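Search reviews and articles Search

Greneo open day, and the Protomance desk arm they were showing

5/29/20

Greneo opened its workshop to customers for an afternoon and I went along to look at the Protomance arm before deciding whether to buy one. I had read the spec sheet and watched the sales video. Neither tells you much about living with a machine like this, so I wanted to see one run and put my hands on it.

The price on the day was $2,488 for the arm and gripper, or $3,379 with the second gripper, the carrying case and a year of phone support. I bought nothing there. I did put down a deposit on the cheaper one two weeks later, so take this review as coming from somebody who ended up liking it.

Setup. The demonstration started with the arm in its box, which I appreciated. Sandro Piras ran it. He bolted the base down, plugged in power and data, and started the software on a laptop. The whole thing took him some 20 minutes, including one restart when the software didn't find the arm the first time. He told us the first connection often fails if you start the program before the arm has finished its self-check, and that the manual says so in a footnote. It should be on page one.

Movement. The motors are smooth at low and medium speed. At full speed the arm shook a bit when it stopped with the elbow stretched out, and the end kept moving for a moment after the software said it was done. Sandro turned the speed down to half and the shake went away. For what I do, which is sorting small parts and feeding a label printer, half speed is plenty. If you need it quick, ask to see it quick.

Noise. Quieter than my printer. There is a whine when it lifts a load and a click when the brakes go on. You could take a phone call next to it.

Gripper. Two fingers. It picked up wooden blocks, a marker, an empty pill bottle and a folded cloth with no trouble. It had a harder time with a flat washer lying on the desk. They ran a sorting job of 92 pieces while we had coffee, and when we came back 4 of them were in the wrong tray. The staff put all the mistakes up on the screen and showed us why each one happened, mostly two pieces touching each other. I would take that over a perfect run with no explanation.

Teaching it. You can move the arm by hand and have it record the path, or you can write the steps out in the software. I tried the first way. The joints feel stiff at first, and you have to move it from close to the end or it fights you. After a few tries I had it moving a block from one spot to another and back. The software is called Pasurano and it is plain looking but easy to follow. Saving a job under a new name is buried two menus down.

Cables. My main complaint. The arm needs its own power and a data line, and there is a cable on the outside going to the gripper. If you have other things plugged in on the same desk, plan where everything goes before you program anything. In one run the gripper cable rubbed along the desk at the bottom of a reach. Nothing came loose, but I would want a guide or a couple of clips, and none come in the box.

Space. Measure your desk. The reach is longer than it looks when the arm is folded, and you need clear room behind it as well, for the elbow. I had planned on a shelf in my back room and have now given up on the shelf.

Support. I asked what happens when a motor goes bad. Greneo keeps spares and will swap one if you bring the arm in, or mail you the part with instructions. The warranty is one year. I asked for two and was told no.

I also looked at the Effiong arm on the next bench. It is cheaper and lighter, and it felt lighter too. The base flexed when I pushed on it. Fine for a classroom, I think, but I wouldn't leave it running a job while I was in another room.

Would I recommend the Protomance? For a small shop with repeat work and a solid desk, yes. For heavy parts or fast work, no. Greneo plans another open day in November, and you can bring your own parts and have them tried in the gripper. Call ahead if you want to do that, as the bench time is booked in slots.

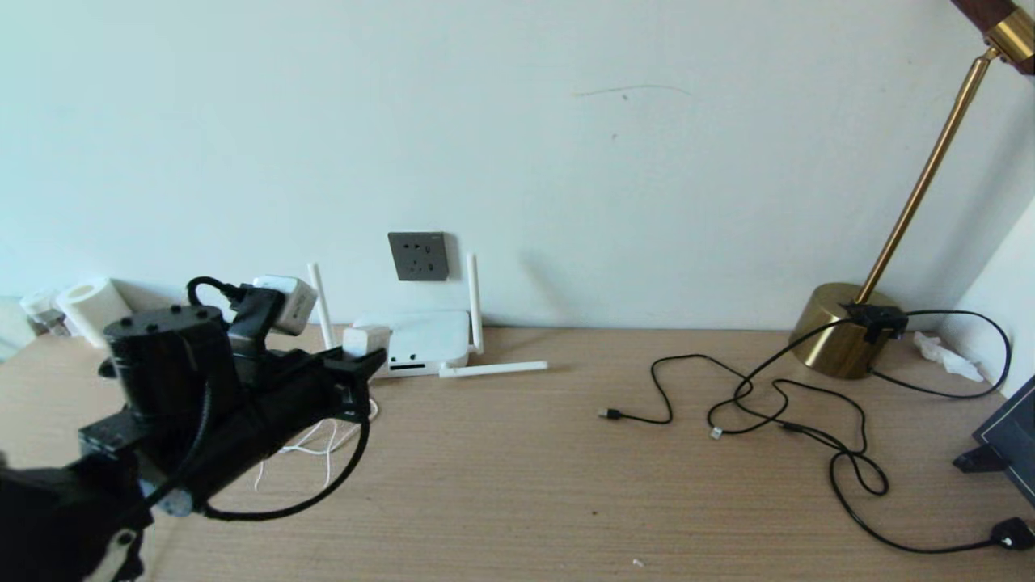

Efren Talavera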